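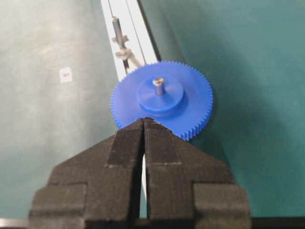 4.2 Coalition duration and early dissolution

Figure 3 plots the survival of governing coalitions in the 147 municipal and regional councils for which complete records were available. The unit of analysis is the coalition agreement, counted from the vote of investiture to the first of three events: a scheduled election, a formal withdrawal by a signatory party, or a successful motion of non-confidence. Caretaker periods are excluded. Where a council replaced its mayor without changing the parties in government, we treat the agreement as continuous.

The dataset contains 258 agreements. Those signed by two parties survived longer than those signed by three or more, and the gap opens early, in the first budget cycle. After the second budget the curves run nearly parallel. This is consistent with our argument in Section 2 that the first budget is the point at which vague commitments must be given a dollar value, and at which smaller partners learn how much of the program they will be able to claim as their own.

Figure 3. Survival of coalition agreements by number of signatory parties. Shaded bands show 95 per cent confidence intervals. Agreements still in force at the end of the study period are treated as censored.

The regional pattern is less even. Councils in Culitz and Vallejo used the same electoral formula throughout, yet agreements in Culitz ended early far more often. Party fragmentation does not account for the difference, as the effective number of parties was similar in both. The rules on dissolution are a better candidate. In Culitz the head of the council may request an early election once a budget has been defeated; in Vallejo the council must first attempt to form a second government — a step that gives reluctant partners time to return to the table.

Sterkia is an intermediate case. Its charter was amended midway through the period to require a named successor in any motion of non-confidence, and only eight motions were passed after the change. We are cautious about this result. Parties may simply have stopped tabling motions they expected to lose, and the 3262 pages of council minutes we coded record only motions that reached the floor.

Fastotley was dropped from the regional comparison but kept in the pooled estimates. Its councils are elected on a staggered calendar, so the time remaining to the next scheduled election cannot be defined in the same way. Removing it from the pooled model as well leaves the sign and significance of the main coefficients unchanged.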